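Neltov Party Kit

Welcome to the team! Neltov is a free set of sign-up sheets and order forms for home-party sellers, and I'm so glad you found it. Lanying Du and I built it after one wild June with 75 orders on sticky notes. 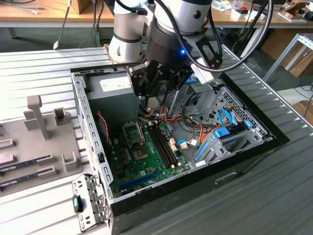 Last changed: Sun 21 April

What's inside
- host checklist
- order form (holds 40 guests)
- thank-you cards, ready to print

Open the order form first and put your own name in the top row. Every other sheet picks it up from there,

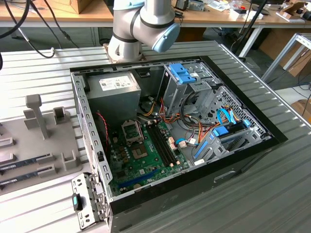

even the thank-you cards, and I love that part! Totals fill in as you type, so you can read them out before the coffee is gone. 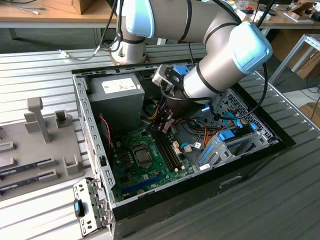 Robot arm over an open desktop computer, gripper just above the memory slots

Known problems: sales tax is still one flat rate per party. Cuiping Cao is working on a version by county,

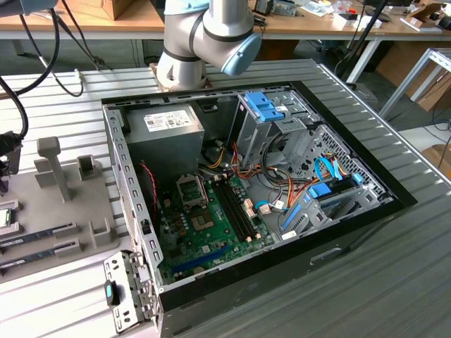

and she'd love testers who sell across county lines. Send her your oddest receipts!

Free to copy and share. Kept up by Guilan Li.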